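News > Products > Interior Joinery
Home | Products | Trade | Showrooms | News | Contact
Print this page | E-mail this page

Arkel extends interior joinery line with Bromard stair parts

2026-07-22

Arkel, a manufacturer of solid timber interior joinery, has added a coordinated set of stair components to its catalog under the name Bromard. The line consists of newel posts, balusters, handrail, base rail and newel caps, supplied unfinished or factory finished. Orders from trade accounts are open now. Retail orders through the showroom network open in August.

Bromard comprises 124 stock parts. Each part is available in red oak, hard maple and poplar. Red oak and maple are offered for clear or stained work, and poplar is offered for painted work only. All parts are cut from kiln-dried lumber and are machined, sanded and packed at the company's Nananent plant.

"Customers who bought door casing and baseboard from us were going elsewhere for the stair and then trying to match the profiles on site," said Jacobus Mnguni, product manager at Arkel. "The Bromard newel uses the same bead and cove as our existing casing. A fitter can run casing down to the stair and the shadow lines agree."

Profiles and turning

Balusters are sold in 2 patterns, square chamfered and turned. The turned pattern has a plain vase and a single ring below the upper square. Both patterns have square ends that can be cut to suit the pitch of the stair, and the lower square is long enough to allow the turned section to follow the rake or to stay level across a landing.

Newels are supplied as full-length posts or as a base with a separate turned upper section. Full-length posts are glued up from staves with the joint lines placed at the corners of the square, where they are least visible under a clear finish. The two-part newel is intended for replacement work in which the original base is sound and the stringer is housed into it. The spigot is turned oversize and is reduced on site to the bored hole.

Handrail is molded from a single piece up to the maximum stock length. Longer runs are joined with a rail bolt, supplied with the rail along with a paper drilling template. The underside may be ordered plain or plowed. Fillet strip is included with all plowed rail and is cut from the same species, although not necessarily from the same board.

Volutes, goosenecks and quarter turns are carved from laminated blanks. These fittings have a longer lead time than straight stock and should be ordered at the same time as the rail if the color is to be matched before staining.

Finishing

Factory finishing is carried out on the same line as the company's door casing. Clear-finished parts receive a sealer coat and two top coats of waterborne lacquer, with a light sanding between coats. Primed poplar parts receive one coat of white primer and require a further topcoat after installation. Cut ends are not sealed at the factory and must be sealed by the installer on the day of cutting.

Stained finishes are available in the standard Arkel range. Maple accepts stain unevenly, particularly on turned end grain, and the company recommends approval of a finished sample before a full order is placed. Samples are charged, and the charge is credited against any order of more than 300 parts.

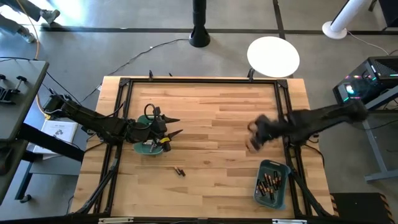 Custom work

Parts outside the stock range are made to order by Okeke, the company's custom turning shop. Okeke can copy an existing baluster or newel from a physical sample. Drawings are accepted for square and chamfered work. For turned work a sample is preferred, since the depth of a cove is difficult to establish from a photograph or a traced outline. Paint should be stripped from samples before shipment, and any repairs made with filler should be marked.

Made-to-order turning is priced per pattern with a setup charge. The setup charge is waived on repeat orders of the same pattern in the same species. Patterns are kept on file and are not offered to other customers without the consent of the account that supplied the sample.

"Most of the custom inquiries are for houses where a few balusters are missing," Mnguni said. "We will turn a short run, but the customer should expect a difference in color between new wood and old. Stain will bring it close. It will not remove the difference."

Compliance and site conditions

Building codes for guard height, baluster spacing and graspable handrail differ by jurisdiction. The Bromard data sheets list the section dimensions of every rail profile so that a designer or inspector can compare them with local requirements. Arkel does not certify completed stair assemblies. Responsibility for the layout, spacing and fixing of parts rests with the installer.

All timber parts should be stored flat, in their packaging, in the heated part of the building before fitting. Handrail should be supported along its full length. Parts should not be delivered to a site where plastering or floor screeding is in progress. Movement caused by storage in damp conditions is not covered by the product warranty.

Ordering and availability

Straight stock in red oak and poplar ships from Nananent. Maple newels are made in batches and may be subject to back order. Trade customers can order individual parts or flight packs, which contain balusters, rail, fillet and fixings for a straight flight. Newels and caps are selected separately.

Printed profile sheets at full scale are available on request from the trade desk and from all stocking showrooms. Existing part numbers for casing, baseboard and mantel shelf are unchanged. The earlier plain square baluster remains on sale until stock is exhausted and will not be replaced on a like-for-like basis, as its section differs from that of the Bromard square pattern.

About Arkel

Arkel manufactures door casing, baseboard, mantel shelves, paneling and stair parts in solid timber for the trade and for retail customers. Custom turning is carried out by Okeke.

Press contact: Jacobus Mnguni, Product Management, Arkel

Print this page | E-mail this page
Back to News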